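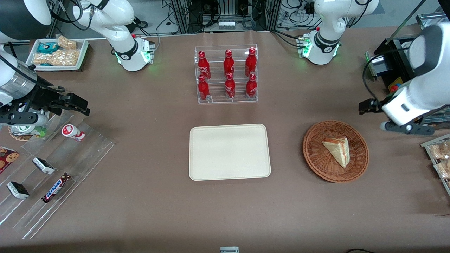
Snack table with bottle rack, trays and basket (item 3)

Orkitstead Hall Users' Group
Minutes of the March meeting, 6:30 p.m., Plisham Room

1. Minutes of the last meeting
Approved with one correction. The invoice from Tazi is number 822, not 882.

2. Room bookings
The Skollomau walking club has asked for an earlier start. Agreed, provided the key is signed for.

3. Snack table
The two-tier clear rack was discussed. It takes Coca-Cola three to a row, six in all, and the labels can be read from the front. Agreed to keep it at the back of the table. Packaged snacks, including the nut bars and brittle, stay together on the white tray. Wrapped slices go in the round wicker basket. The cream tray is to be left clear for people to put their choices on. A request for a second basket was held over.

Nut items must stay in their wrappers. A notice about allergies will go on the door.

4. Money
Snack takings since the last meeting were $261. Tazi has been paid. Prices stay the same until summer.

5. Other business
The tap in the small kitchen still drips. Orkitstead office to be told again.

Meeting closed 7:40 p.m. Next meeting in April, same room.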